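Lirnside Stationery Users' Group
Minutes of the monthly meeting, November 1, 2021
Chair: Danai Papadakis

1. Minutes of the last meeting

Approved, after the word "stationary" was corrected in the title for the second month running.

2. Folders

The chair reported that the move to upright filing is done, meaning that everything which used to lie in a heap now stands in one. The old system held 94 sets of handouts, several of them the same handout. There was a long discussion of color. The Sideck members want one color per year; the Lirnside members want one color per subject and would like it noted that they said so first.

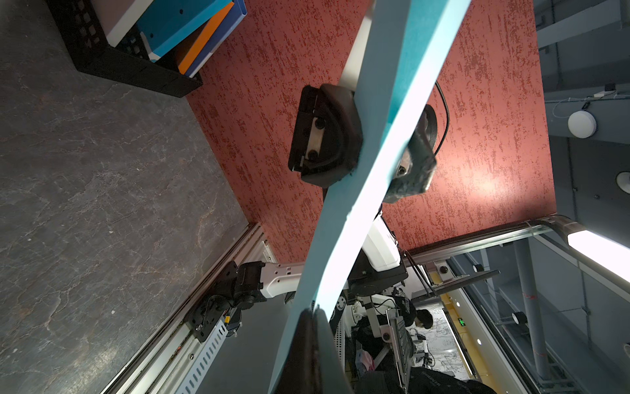

The group has never agreed on what belongs in a binder and what belongs in a folder, and it did not agree on Monday night either. A motion to settle it by thickness failed. For now, meeting papers go in white, price lists in blue and anything disputed in orange, and the black basket on the gray surface, where a white folder already stands with a blue binder and an orange one, will be the model for the others. Members who own green folders may keep them at home.

3. Large sheets

The Heltport order came in at 196 sheets, all light blue. The order form said "assorted." The chair has written to Heltport and has received a catalog in reply.
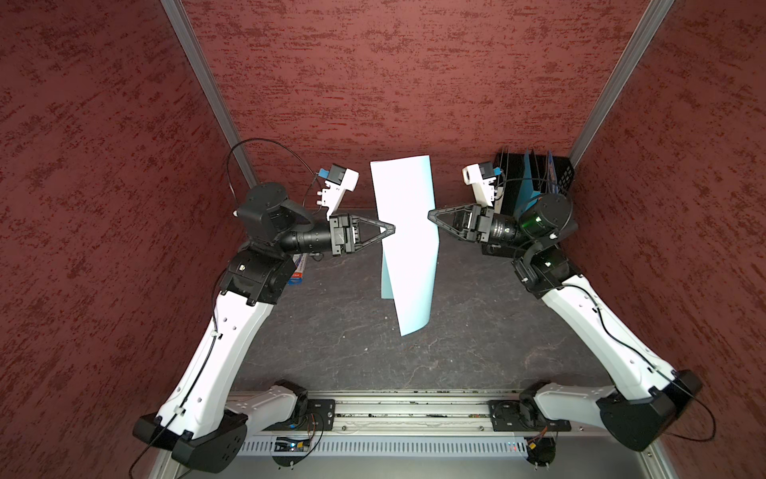 Whether the large size is any use depends on what a person plans to do with it. Tạ members like it for wall charts; others say it will not go in any folder known to the group without being folded, and folding is how the last chart got a crease through the whole of November. It was pointed out that a big sheet stood on its edge takes on a slight curve, as the blue one has, and that storing the stock upright would only encourage it. Agreed: the stock lies flat, in the wide drawer, once the wide drawer has been emptied. No date was set for emptying the wide drawer.

4. Curl

Carried over from the last meeting, and the one before. The question is how to get a long sheet to lie down at both ends. Methods put forward: rolling it the other way, leaving it under the dictionaries overnight, and buying better paper. The last of these was ruled out of order under item 6 (money).
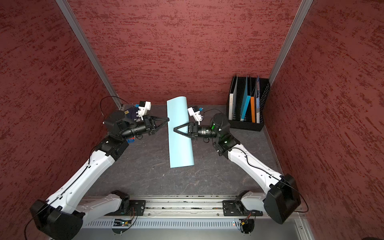

Danai Papadakis said that rolling it the other way only gives you a sheet that curls in two directions, and that she had a drawer at home to prove it. She favors the dictionaries. Asked how many dictionaries, she said two, and not the paperback. The trial will run until the next meeting — results to be judged by eye, as the group does not own a straight ruler longer than the paper.

5. Labels

It was agreed that every folder should carry its title on the spine, in writing that can be read by somebody other than the person who wrote it. Pencil is out. The label maker is available to members again, although it still prints everything in capitals and the chair asks that nobody take the tone personally.
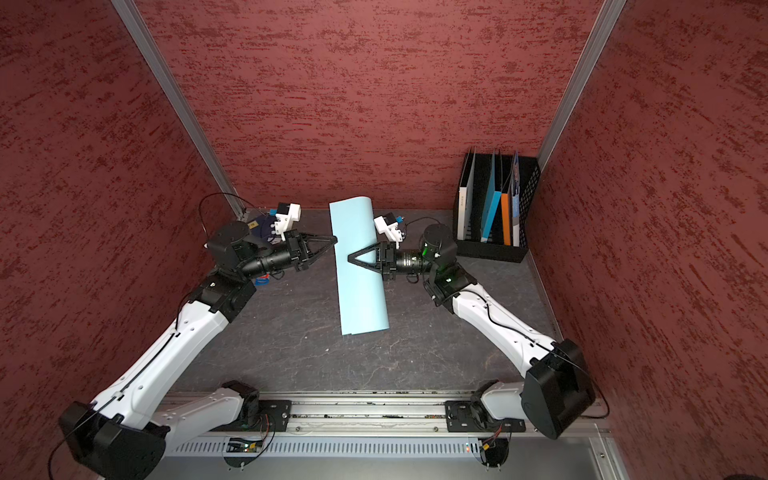
6. Money

The balance stands at $38. The Heltport invoice has been paid. A proposal to spend $2 on a box of paper clips was put off so that members could first look in their coat pockets.

7. Any other business

The Sideck members asked for the meeting to start earlier. The Tạ members asked for it to start later. It will start when it starts now.

Meeting closed at the end of the cookies.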